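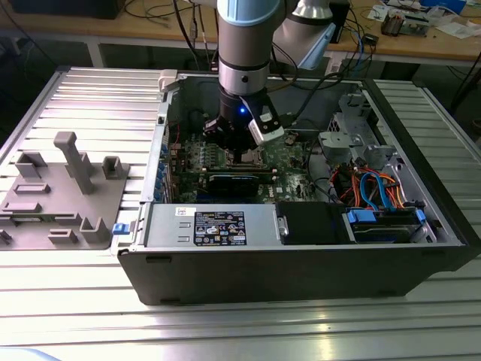

A buyer from Lerkbridge wrote that the Millmont thermal paste was still soft when they took the cooler off after two winters in an unheated workshop, and that they had expected to be chipping it away with a plastic card. They asked if the same paste is sold in a larger tube. It is - see Sizes.

Millmont Thermal Paste, Gray, Non-Conductive

Item no. 682

A medium-thick paste for use between a processor and its cooler. It contains no metal and will not short a board if some of it gets past the edge. It spreads at room temperature and does not need a break-in period.

Suited to desktop and workstation processors, graphics cards and small power supplies. Not for use as an adhesive. Coolers must be held down by their own screws or clips.

How to apply

1. Shut the machine down, unplug it and leave it until the cooler is no longer warm.
2. Remove the old paste from both surfaces with a Lultwood wipe or a lint-free cloth and alcohol.
3. Check that the processor is seated and the lever is closed. Paste must never get into the socket.
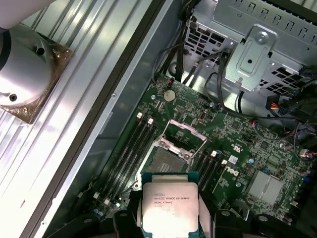 4. Put a pea-sized dot in the center of the metal lid. Larger lids take a short line.
5. Lower the cooler straight down and tighten the screws a little at a time, corner to corner.

Sizes

Syringe, 4 g, with cap and spreader
Tube, 84 g, for repair shops

Both sizes ship from the Tóth warehouse. Tubes are sold singly or in boxes of 6.

Storage

Keep capped, tip down, out of direct sun. If clear oil shows at the tip, squeeze out a little onto a paper towel before use. Opened tubes cannot be returned.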